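Table (furniture)

A table is a piece of furniture with a raised flat top, held up by legs, a pedestal or trestles. Used for eating, working, playing games, putting things down on. One of the oldest kinds of furniture still in daily use. Related: desk, bench, counter, altar.
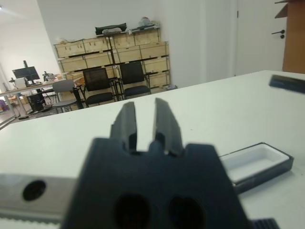 By Prapai Inthanon
Last edited October 12, 2026

Name and origin

English "table" comes from Latin tabula, a board or plank. Old English had "bord" for the same thing, hence "bed and board" and "boarder". Early tables in Egypt were low, stone or wood, mostly to keep things off the floor. Greeks and Romans ate from small ones beside couches. Romans also liked a single leg with a carved foot, in marble or bronze.

Medieval halls in Europe mostly used loose boards on trestles, cleared away after the meal so the room could be used for somthing else. Fixed tables came in later, as did separate dining rooms.

Types

Trestle table: top on two or more stands, comes apart.
Gateleg table: hinged flaps, legs swing out to hold them. Good for small rooms.
Pedestal table: one central column. More knee room, tips more easily if leant on.
Drop-leaf table: flaps on brackets, no swinging leg needed.
Nest of tables: a set of 3, each sliding under the next.
Workbench: heavy top, often with a vice.

The Noton pattern

Regional type of drop-leaf table, named after the village of Noton. First listed in a joiner's account book of 1823, where it is called a "Noton bord". Narrow fixed centre, wide flaps, square legs. The book lists 542 of them, though some entries may be repairs. Copies were later sold by the Clivia workshop, usually with turned legs, which collectors dont count as the true pattern.

Tops and surfaces

Solid wood moves with the seasons, so wide tops are fixed with slots or buttons that let them shift. Veneer is steadier but chips at the edges. White and other pale tops show every mark, dark ones show dust. Long thin marks can be hard to tell apart by eye: a crack catches a fingernail, a stain doesn't.
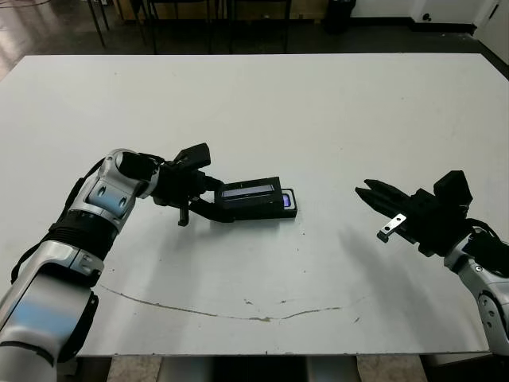
Care

Wipe with a damp cloth, then a dry one. Mats under hot dishes. Wax on bare wood once or twice a year, December is a common time as heating dries the timber. Lift, don't drag, legs work loose at the joints.

See also: Chair, Desk, Trestle, Joinery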